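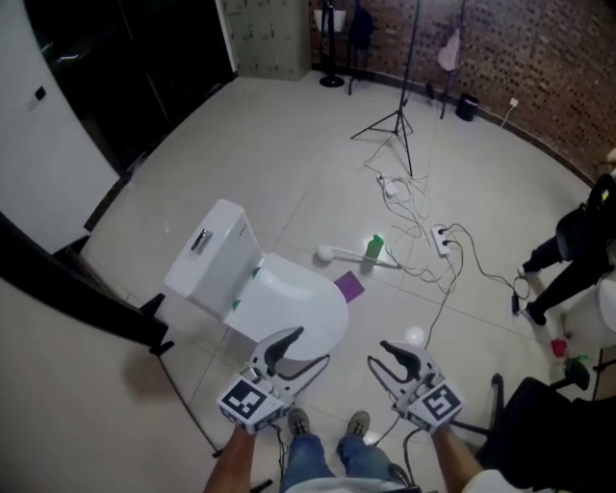
Search this site Go

Call for Participants: Destport Household Water Use Study

Groso Water Research is recruiting households in the Destport service area for a study of indoor residential water use. The study measures how much water is drawn by toilets, showers, faucets, dishwashers and washing machines, and how much is lost to slow leaks. The enrollment target is 2,000 households. To date 1,335 have enrolled. Applications for the remaining places are open until the end of July.

Background

Destport bills most homes from a single meter read every other month. That reading gives total consumption and nothing else. Planning for the Stisunau reservoir currently relies on per-fixture estimates taken from older surveys in other regions, many of them completed before low-volume toilets and front-loading washers were common. The study will replace those estimates with local measurements.

Toilet flushing is of particular interest. Tank volume, flush valve type and the condition of the flapper or seal all affect the total, and a worn seal can pass water for months without making a sound. Homes with older toilets, dual-flush toilets and recently replaced toilets are all needed.

Who can apply

Applicants must meet all of the following:

- Be 18 or older and named on the water account, or have written permission from the account holder.
- Live in a single-family house, duplex or townhouse with its own water meter.
- Expect to stay at the same address for the next 11 months.
- Have a main shutoff valve that can be reached without removing a wall or fixed cabinet.

Renters are eligible with the landlord's consent. The consent form is one page and is included in the application packet. Apartments served by a shared meter are not eligible for this round. Homes on private wells are not eligible.

We have enough two-person households built after the east side annexation. Applications from that group will be placed on a waiting list. We are short of the following: households with five or more people, homes with one bathroom, and homes with an irrigation system on the same meter.

What participation involves

1. Intake visit. A field technician installs a clamp-on flow logger on the supply line near the meter. No pipe is cut. The technician then runs each fixture once to record its flow pattern, and notes the make and stated flush volume of each toilet where a stamp is legible. Allow 90 minutes. An adult from the household must be home for the full visit.

2. Logging period. The logger records flow every 6 seconds and sends the data once a night. It runs on its own battery and does not use the household's internet connection. Participants should use water as they normally would.

3. Diary weeks. In two separate weeks, one adult keeps a written diary of showers, laundry loads and dishwasher cycles. Toilet use is not entered in the diary. It is identified from the flow record alone.

4. Exit visit. The logger is removed and a short questionnaire is completed. Allow 45 minutes.

Please tell us before replacing any toilet, faucet, shower head or water-using appliance during the logging period. Replacement is allowed. The technician will need to return to record the new fixture, and this can usually be done between 8 a.m. and 5 p.m. within the week.

Compensation

Participants receive a $50 bill credit after the intake visit and a further $100 credit after the exit visit. Households that withdraw early keep the first credit. Each household also receives a report listing use by fixture and any suspected leaks. The report is for information only and does not replace an inspection by a licensed plumber. Groso Water Research does not repair fixtures and does not recommend contractors.

Data handling

Flow records are stored under a household number, apart from names and addresses. The utility receives grouped results only and cannot use individual records for billing or for enforcement of watering restrictions. Flow data can show when a home is occupied — applicants should consider this before signing the consent form. Records may be withdrawn on request up to the date of the exit visit. After that they are merged into the grouped data set and cannot be separated out.

How to apply

Application packets are available at the Destport public counter or by mail. Return the completed form with a copy of a recent water bill. Applicants who meet the requirements will be called to schedule the intake visit. Evening visits are limited and are assigned in the order requested.

Questions about eligibility or scheduling: Amber Clegg, participant coordinator.
Questions about loggers or installation: Derek Cropper, field operations.
Questions about data or consent: Glenys Rudd, principal investigator.

Applicants from the first round who were declined for lack of an accessible shutoff valve may reapply if the valve has been moved or replaced — write "second application" at the top of the form.

Related items

Reading Your Destport Water Meter
Stisunau Reservoir: Monthly Levels
Field Technician, Part-Time (position filled)
Testing a Toilet Tank for Leaks With Food Coloring
Irrigation Metering Pilot: Final Report

Contact us | Privacy | © Groso Water Research. All rights reserved. | Back to top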